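Heat on the Putolano Estate: what I learned from following a campaign about pipes
Student project report, Environment and Community module, July 2021

Why I picked this

When we got the list of suggested topics I was all set to do something on the school climate strikes, like half my year. Then my aunt got a letter from Witell telling her the heating charge on her flat was going up again, and she was so cross about it that I ended up reading the whole letter out loud over tea, twice. Witell runs the boiler house that heats the Putolano estate. It burns gas, it's old, and the hot water goes round the blocks in pipes that run under the car parks. There are 345 flats on the network and none of them can switch to another supplier. You get your heat from Witell or you buy a plug-in heater.

So that was my project. I wanted to find out what the tenants' campaign was asking for, how it went about asking, and what Witell said back.

A bit of background

A heat network (people also say district heating) is one big heat source feeding lots of homes. On paper it's a very good idea for the climate. You can swap the one heat source for something cleaner and every home on the network goes green in one go, with no need to get into each kitchen and rip out a boiler. The campaign on Putolano has never been against the network. I got this wrong at first and wrote a whole page saying tenants wanted to come off it, and had to bin it after my first meeting!

What they want is for the gas boilers to be replaced with heat pumps taking warmth from the canal, and for the pipes to be wrapped properly so the heat stops leaking out into the tarmac. In January you can see the route of the pipes in the frost. There's a clear stripe right across the Phuthong Road car park, and cats sit on it.

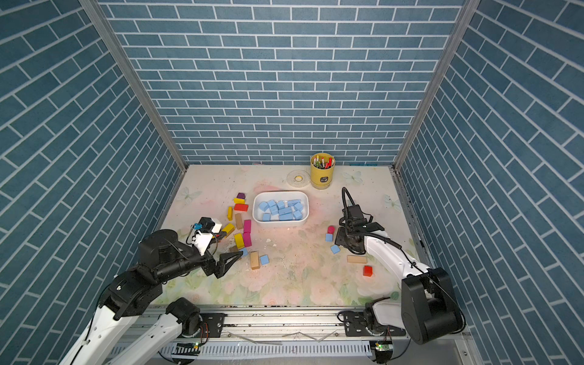
Can't the tenants just complain to the energy regulator?

Heat networks weren't covered by the same rules as gas and electricity when I did this project, so there was no price cap and fewer places to take a complaint. Tenants could complain to Witell first and then to an ombudsman about things like billing, but only where the company had signed up to a scheme, and a billing complaint doesn't get you a new boiler house.

That gap is a large part of why the campaign went for public pressure. If the rules had been better I suspect there would have been a lot of forms and not so many banners.

What I did

I went to five campaign meetings, three on a screen and two outdoors on the grass by the bin stores (it rained at one of them and we all squashed under the walkway with our masks on). I helped with one afternoon of leafleting. I read all the minutes I was allowed to read, and I sent Witell a list of questions by email. I also did a short doorstep survey with the campaign's permission, standing well back from the door.

The campaign works under the name Viveo. It started as a food-sharing group in the first lockdown, and the name was already on the banner and the phone list when people began talking about heating, so they kept it. I think this matters more than it sounds. They already had a way of reaching nearly every block. They knew which doors needed a louder knock and which households would rather have a note in Portuguese. A group starting from nothing would have spent its first six months on that.

The petition and the leaflets

Viveo printed 1,117 leaflets in two batches. The first batch had far too much on it. It had a diagram of a heat pump, a paragraph on carbon budgets, and the actual demand was down at the bottom in small type. I'm allowed to say this as I was handing them out and watched people's eyes slide off the page. The second batch just said WHY ARE WE HEATING THE CAR PARK? with a photo of the frost stripe, and people stopped to talk about it straight away.

The petition got 522 signatures, some from the streets round about. Witell made a point of this in its reply and said it could only take account of customers. I can see the logic, but the chimney is next to the primary school and the smoke doesn't check who the customers are, so I've got some sympathy with the people over the road who signed.

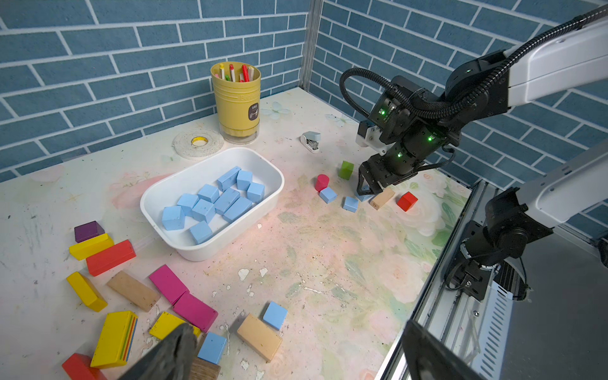
The other thing about the petition is that it was done on paper as well as online. I'd assumed paper was a waste of time (and, well, paper). But lots of the older tenants don't do online forms, and some of them had the strongest feelings of anyone. One block was done entirely by a sheet taped inside the lift with a pen on a string. The pen went missing twice.

The warm day

The bit everyone remembers is the warm day. The plan was to get people to stand along the line of the leaking pipe, from the boiler house to the last block, each holding a blanket or a scarf or a bit of old curtain, as if they were lagging it themselves. It was spaced out for Covid, which made the line look much longer. There was some chanting at the start, then a few minutes of silence, then a lot of chatting.

I stood between a man with a tartan picnic rug and a girl with a dressing gown. I'd never been on anything like it before and I was nervous I'd be asked to speak. I wasn't. I did get asked to hold the other end of a duvet.

The local paper ran a picture, and Witell wrote to every flat the week after. The letter said the company was "looking at a range of options". I've now read that phrase in four separate letters, the oldest from before I started secondary school.

What Witell told me

To be fair to them, I did get an answer. It took a while and it came from a general inbox, but it went through my questions in order. The main points were:

The boilers have years of working life left and taking them out early would cost money that ends up on bills.
Canal heat pumps are being studied at another site.
The pipes lose up to 42 per cent of the heat in the worst stretch, and the company says that stretch is "in the programme" for repair.
There's no date for the programme.

I was quite surprised they gave me the heat loss number. When I took it to the next meeting there was a bit of a hush and then everyone talked at once. The campaign had been asking for it for ages, and I think it only came out through me since I'd put it in the middle of a boring list with a college email address at the top. 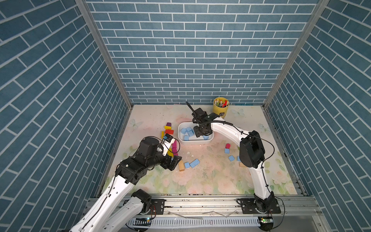 I should add that I don't know how the figure was worked out. I asked a follow-up question about whether it was measured or estimated and in which month, and I hadn't had a reply by my deadline. My tutor said to put that in, so it's in.

The survey

I asked three things on the doorstep: is your flat warm enough, do you understand your heating bill, and have you heard about the canal idea. The answers to the first one were all over the place. Ground floor flats near the boiler house are boiling and people have their windows open in winter, and then the top floors at the far end are freezing. So the same bill gets you a totally different flat! Hardly anyone said they understood the bill, and I include myself there, having stared at my aunt's for an evening.

On the canal, most people had heard something but a good few thought it meant canal water coming out of the radiators. Viveo has since put a line about this on its noticeboard.

My sample was small and I only went on weekday afternoons, so I'll have missed a lot of people who were at work. I also didn't do the Phuthong Road end properly, as the door entry was broken.
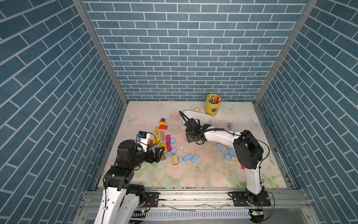 Two-armed robot workstation with a floral-print work surface and brick-pattern walls.

What I'd do differently

I'd start the survey sooner and do evenings. I'd write my questions down in the same words every time; I kept changing the canal one as I went along, which makes the answers hard to compare. I'd also try to talk to somebody who works in the boiler house. I only ever dealt with the Witell office, and the people who look after the boilers must know better than anyone what state the pipes are in.

I'd be more careful about my own position too. By the third meeting I was bringing biscuits and by the fourth I was in the group chat, so I can't pretend I was a neutral observer. I've tried to put Witell's side down properly. I still think they should publish a date.

Where it had got to when I finished

Viveo had written to the council, which owns the land the pipes run under, asking it to make pipe repairs a condition when Witell's lease comes up. The council had said it would put the letter to the housing team. My aunt has had her new bill and is keeping it, unopened, behind the toaster.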